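Search tips
Search
Enter keyword

Small toys, one tray, three boxes

Quick one today. Small toys. The little stuff that ends up under the couch, in the dryer, in your shoe. Not the big bears, not the train set. I mean the fuzzy things with eyes, the spiky balls, the party bag leftovers.

What works here: dump first, sort second. Everything goes in one shallow tray during the day. No rules about it. Then a few minutes before dinner it gets sorted into colored boxes. Done.

The tray

Shallow. That's the main thing. Deep bins are where toys go to die, you only ever see the top layer and the kids tip the whole lot out to find one ball. A flat tray with a lip, everything spread out, nothing rolls off. Ours is a Fondeck drip tray from the garage aisle, never used for drips. An old baking sheet is fine too, if the rim isn't bent. Check for sharp corners and run a strip of tape over any you find.

Too full to slide under the shelf? Time to sort, or time to give some away.

The boxes

Stiff ones with straight sides. Different colors, and strong colors, so a kid who can't read yet still gets it. Skip the labels. I made lovely labels once and they were peeled off by lunch.

Decide what each color means and then don't change it. Ever. We do soft things in one, hard things and balls in another, and the last one is for "belongs to somebody or something else", meaning puzzle pieces, game parts, a sock. Empty that one out at the end of the week or it turns into a junk drawer.

Line them up along one side of the table and leave the tray next to them. Short reach. If you have to walk across the room with each toy you will quit, and so will they.

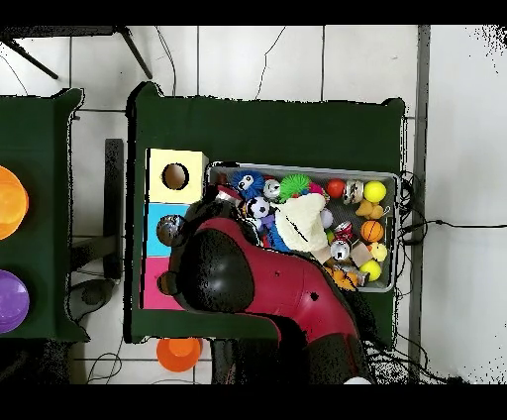 How many boxes do you need for small toys?

Three is enough for most houses. Start with 2 if your kids are under four, soft and not soft, and add another when they stop arguing over which is which. Past 4 boxes nobody remembers the system, me included.

Holes

A box with a round hole is great for little ones. Posting toys through a hole is a game, putting toys away is a chore, same job. Cutting your own: trace around a mug, cut with a craft knife (grown up does this bit), then tape over the raw edge so it doesnt fray. Make the hole wider than your fattest ball. I didn't, first time, and had to pry out a squashed plush with a wooden spoon.

Washing, while it's all out anyway

Plush: zip them in a mesh bag, cold wash, air dry. Hot dryers wreck the fuzz, it goes crunchy and there's no fixing it. Plastic eyes face in if you can, less scratching.

Spiky rubber balls: these collect hair like you wouldn't believe. Warm water, dish soap, old toothbrush. Roll it in a towel after.

Anything with a battery or a squeaker: wipe only. Damp cloth, drop of Joltska or whatever spray cleaner you have, spray the cloth and not the toy.

The tray itself wants a wipe about as often as the table does. Crumbs get in the corners. A dry paintbrush flicks them right out.

Sticky stuff on a box: cooking oil on a paper towel, leave a minute, rub, then soap. Try a hidden spot first on painted card, it can leave a shadow.

Stop the sliding

Boxes skate around when a kid gets enthusiastic. A scrap of rubbery shelf liner under each one. I buy the Biltis roll, 600 cm long, and one roll has lasted ages. Cut it a bit smaller than the box so it doesn't show or get picked at.

Stacking boxes for the night? Biggest on the bottom, obviously, and put the soft toys up top so if it goes over it goes over quietly.

Rotating

Put half away. Really. Seal a bag, top of the closet, swap in a month or so. We had 40 small toys out at one point and they played with the same handful. When the bag comes back down it's like a birthday, free.

Split or leaking toys dont go back in the tray. Loose stuffing, loose eyes, out, or into the mending pile if it's a favorite.

Next time: the Karamanlidis method for folding fitted sheets, which I have finaly got the hang of. Bring a safety pin.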